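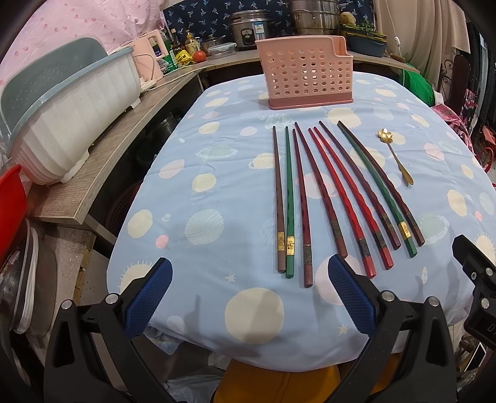
Kids' Corner > Kitchen Stuff > Chopsticks

2 min read

Why do chopsticks come in twos?

One chopstick can't do much. Poke a dumpling, maybe. Two chopsticks and you've got a pincher! The bottom one stays still, resting by your thumb. The top one moves. Open, close, open, close, like a bird's beak.

Thin end = food end. Thick end = your end. Lots of kids get this backwards the first time, no big deal, just flip them round.

What are they made of? Wood, bamboo, metal, plastic. Some are plain. Some are green or maroon or bright red, with a shaft that twists like a candy cane and a gold-colored band on the handle. The twisty kind can be easier to hold becuase your fingers have an edge to press on. Very smooth ones slide. Noodles slide too. Good luck.

After washing they go in a caddy, that's a basket with holes in it. Holes let the water drip out and the air get in. Wet chopsticks shut up in a drawer can get moldy. Yuck.

Then comes the matching game. Tip them all out on the tablecloth and find the pairs. Look at the color first, then the shape. Is it twisted or smooth? Same length? Dark red and maroon are the tricky ones, so hold them next to each other by a window. One left over at the end? Check the sink. Check under the table.

Try this: 11 dry beans, 2 bowls, one pair of chopsticks. Move the beans across. Dzifa Sarpong, age nine, wrote in to say she did it in under a minute, wich is really fast. Beans too hard? Start with cotton balls or popcorn.

Soup is a spoon job. You can pick out the noodles and veggies with chopsticks first, then spoon up the rest.

And no drumming on the bowl. At lots of tables that's rude. Same with sticking them straight up in your rice. Lay them down flat when you're done.

114 shares | 4 comments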